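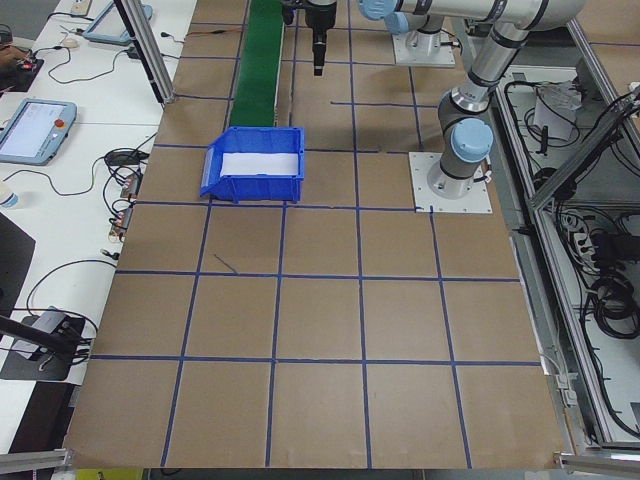 March, Soltholm bench, two-arm conveyor cell. Went through the house rules for shared-space work before running anything, with the Nowakowski checklist open on the desk. Rule one says every arm has its own zone, written down before power-up. We had been doing this by memory, and that has to stop. The blue tape grid on the kraft paper makes it easy to write down, so from now on zones are given as row and column, counted from the conveyor side. Pen marks on the paper do not count as zone limits. If it isn't tape, it isn't a boundary.

Speed limits. Both arms capped at 200 mm/s at the tool while anyone is at the table. The old Flernstead sheet had 200 for one arm and left the other blank - I filled it in and initialed it. Check the value on the pendant itself. The sheet only tells you what someone meant to set.
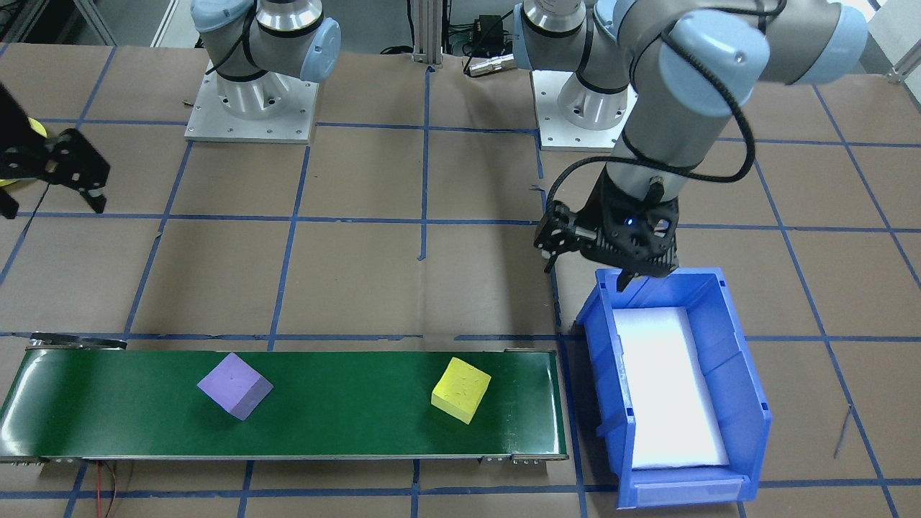

The cap applies to both arms even if only one has a program loaded. Junaid Lashari asked whether a parked arm needs a zone too. Yes. A parked arm takes up space, and the other one can reach it. Park position goes in the log with the joint values.

Handover rule for the bin: one arm over the bin at a time. The second waits behind its line until the first has signaled clear. The signal comes from the program, never from a timer. I found 2 places in the Brollumness script where a delay was standing in for a clear signal. Both marked for rewrite.

Foam pieces: a cube with a broken corner may be used for motion checks but not for grip force numbers. Note the damage in the log either way. 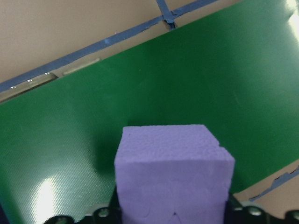

Before each run

Walk the table edge and look for cables inside either arm's reach. Tape down or reroute.
Test the emergency stop from each pendant, one after the other.
Run the new path 3 times with the belt stopped.
Say out loud that you are starting the belt.

The belt step caused the most discussion. With the belt stopped, a pick near the end of it is a fixed-point move and easy to check.

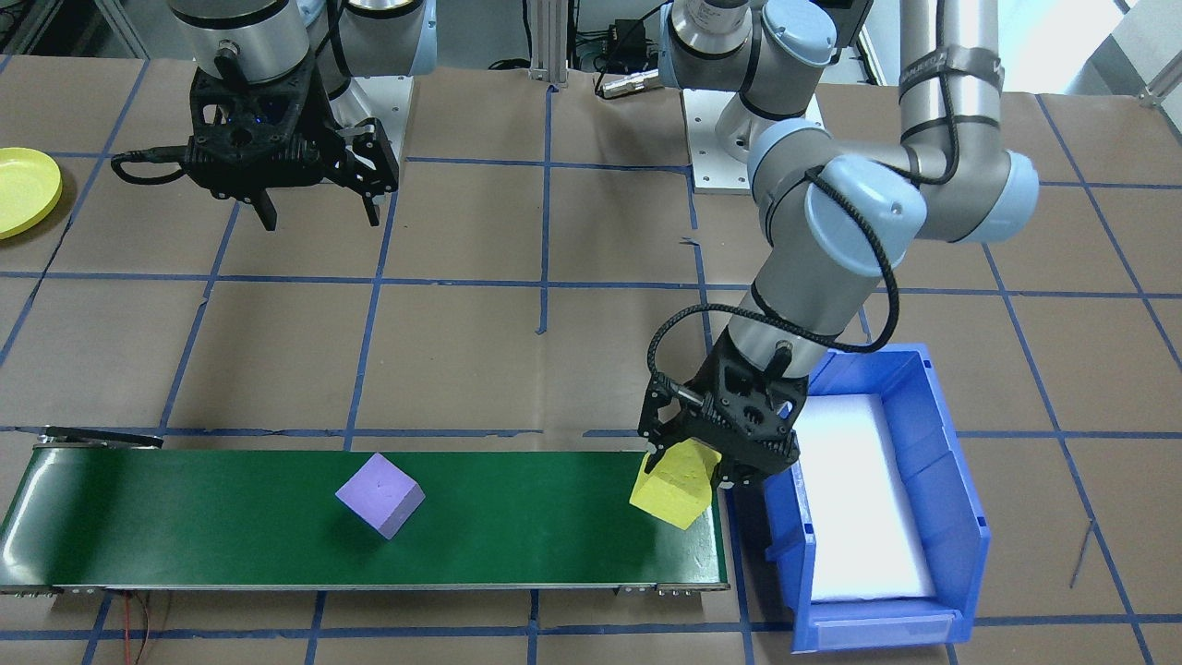 With it moving, the pick point depends on the trigger, so a path that passed when stopped is not approved for a moving belt. Those are two separate lines on the sheet now, with two sets of initials.

Still open: who signs when only one person is in the lab. Junaid to ask. Until then, single-person runs are belt off.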